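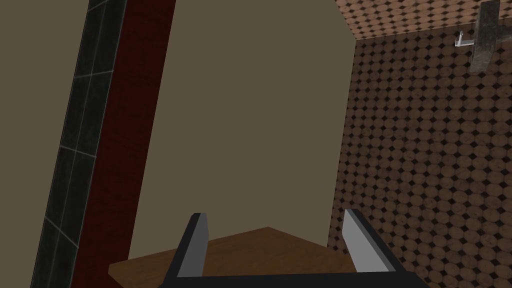 Canditz locks in price range for debut as franchise fees climb

Canditz Holdings, the franchisor of budget furniture showrooms, has set the terms of its initial public offering and expects to list in August, according to the prospectus lodged 5/8/23. The company will sell new shares to institutional and retail investors, with proceeds directed mainly to retiring a term loan taken out for its purchase of Stetwood, a regional chain it absorbed and rebranded.

The structure is conventional. Existing holders keep a controlling stake through a second class of shares carrying ten votes each. Those shares convert to ordinary stock on transfer, with exceptions for family trusts. Investors in the offer will hold a minority of the votes and most of the exposure to any decline in trading conditions.

Canditz operates 137 showrooms, of which 45 are company-owned. The remainder belong to franchisees who pay an upfront licence fee, a royalty on gross sales and a levy to the central marketing fund. Royalties are calculated before returns are deducted, a point the prospectus discloses in a footnote to the revenue recognition policy. In a category where bulky goods come back damaged or unwanted, the treatment favours the franchisor.

The minimum licence term is ten years. Franchisees must refit at their own expense in year six, using fixtures bought from Galli, a wholly owned subsidiary. Sales from Galli to franchisees are reported in the same segment as royalties, so the margin on each cannot be separated from the published accounts. Analysts pricing the offer will have to model the two lines on assumption. A refit cycle also makes Galli's income lumpy, and a large group of licences signed after the Stetwood purchase will reach year six in the same period.

The growth case rests on smaller sites. The standard showroom occupies 4,000 square metres. A compact format of 2,000 square metres has been trialled in regional centres, with a reduced range on the floor and the balance ordered through a kiosk. Management says the compact sites reach break-even sooner. The prospectus gives no like-for-like figures for them, on the grounds that none has traded for two full financial years.

Deliveries for both formats are handled by Cirkero under an exclusive contract. Either party may end the arrangement on 12 months' notice. The risk section lists this after currency movements and ahead of labour costs. Canditz owns no vehicles and leases a single distribution centre, and replacing the contractor would require capital not provided for in the use of proceeds.

Directors do not intend to pay a dividend in the first year. After that, the stated policy is to distribute a portion of net profit, subject to covenants on the working capital facility that stays in place after listing. Existing shareholders have agreed to an escrow period ending with the release of the first full-year result.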